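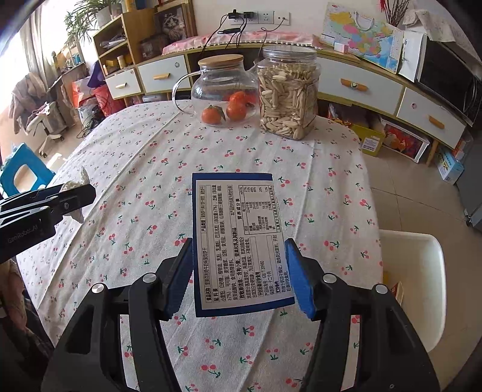 Fig. 1. Ingredient list and nutrition table on a single card, printed in Chinese. Cherry-print cloth.

HOME FOOD STORAGE, SESSION 2
Reading the label, packing the basket
Fodard Community Learning, Room 204
Instructor: Viktória Csizmadia
Notes revised 08/08/2024

What we covered last time, in one line: every snack in the house gets a spot, and the spot has to suit the food. If you missed it, the notes are on Climgate under Session 1, along with the jar chart.

Tonight is my favorite session of the whole course, because we get to read the small print! I know that sounds like a strange thing to be excited about. But once you can find your way through a label in any language, you stop guessing at how to store things, and your shelves start to make sense.

Part A. Finding your way around a label

Take out a packaged snack from home. If you brought an imported one, so much the better.

Start with the big blocks and leave the words for later. A food label nearly always has two parts that matter to us: a list of ingredients and a grid of numbers. On the card in Fig. 1 the numbers sit in the upper part and the ingredients lower down, under a box with the product name. All of it is printed sideways inside a dark blue border, so turn the page if you want to follow along. You don't need to read a word of Chinese to tell which block is which. Columns of figures and percentages mean nutrition. A solid run of text is usually ingredients, or sometimes storage directions and the maker's address.

Words worth knowing on Chinese packages (copy these into your notebook, they come up all the time):

配料 - ingredients
营养成分表 - nutrition facts
能量 - energy
蛋白质 - protein
脂肪 - fat
碳水化合物 - carbohydrate
钠 - sodium
生产日期 - production date
保质期 - shelf life

The last two trip people up. A lot of American packages give you a "best by" date and you're done. Many Chinese packages give the date the food was made, and then the shelf life as a number of months or days, often on a different side of the package. You add one to the other. Something made in June with a nine-month shelf life is good until March. Write the answer on a piece of tape and stick it on the front before the package goes anywhere near a shelf.

Part B. The numbers

Energy on Chinese labels is given in kilojoules (kJ), usually per 100 grams. To get calories, divide by 4.184. Dividing by four is fine in the grocery aisle, though it comes out a little high.

Worked example. A bag of roasted nuts lists 2859 kJ per 100 g, and the bag holds 138 g.

2859 divided by 4.184 = 683 calories per 100 g
683 times 1.38 = 943 calories for the bag

Try it with your own package and write the working in the margin. The percent column on these labels is marked NRV%, which works a lot like our % Daily Value, but the reference amounts differ from ours, so please don't compare the two columns directly.

Why do we care about fat in a storage class? Oily foods go stale in their own way. Nuts and seeds turn rancid with air, light and warmth, long before they look any different. A high number in the fat row tells you the food wants a tight lid and a cool, dark place. Crackers and puffed snacks have another enemy, moisture, and they go limp in an afternoon if the bag is left open. Same shelf, two problems.

Part C. Jar, basket or bowl

Now for the hands-on part! We sort by how the food behaves once it's open.

Jars are for loose things you reach for often. I love a tall clear jar because you can see how much is left from across the room. The trade-off is light, so keep the refill in a dark cupboard and only put out what will be eaten within a couple of weeks. If the jar has no label of its own, tape on the name and the date you worked out in Part A. Trust me on this one, all seeds look alike by the third jar.

Baskets are for anything still in its wrapper. Open tops are good here - you want to see it, grab it and put it back.

Bowls are for fruit. Mandarins like moving air, and one soft one will spoil its neighbors quickly, so check the bottom layer every few days. A pretty glass container (yes, even a teapot, as at the back of Fig. 1) is lovely for an evening with guests. Leave the lid off if the fruit will be in there overnight. 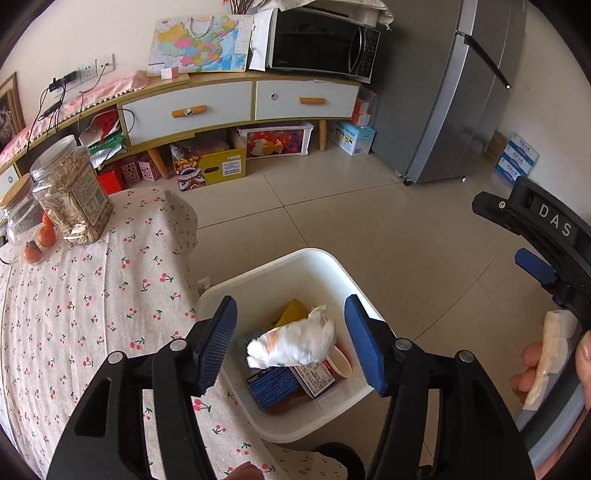
Fig. 2. Square white basket with mixed packages, a printed card and a paper cup. Jar and oranges behind.

Look at how the basket in Fig. 2 has been used. The white plastic bag sits in the center with the yellow package behind it, and the label card lies in front with its print on show. I really like that card in front! If you repack food out of its original box, save the label panel and keep it with the food. All the work you did in Parts A and B goes in the trash otherwise.

One thing to try with a basket like this is standing the flat packages on edge along the back, like books. Small pieces get buried otherwise, and buried snacks are the ones you find two years later. A paper cup makes a handy little bin for loose candy, too.

The low cabinet in the same picture is worth a minute of your time. Boxes and bags live on the open shelf underneath, with drawers above. An open shelf is a fine place for sealed gift boxes in the weeks after a holiday. I'd still move anything with chocolate in it to a drawer, and I'd keep food off the top near a microwave, where it gets warm.

Packing order for your own basket

1. Empty it and wipe it dry.
2. Work out the date for every package and tape it on.
3. Tall packages at the back, soonest date nearest the front.
4. Opened bags get a clip. The Nyberg clips in the class kit are stiff at first but they hold.
5. Label cards in front, print side up.

For next week

Bring one label you couldn't figure out and one empty jar with its lid. Read the Florkska handout on lids and seals, first half only. We'll test the jars with water at the sink, so bring a dish towel too.

Questions between sessions go on the Climgate board, where I check in most evenings.
V. Cs.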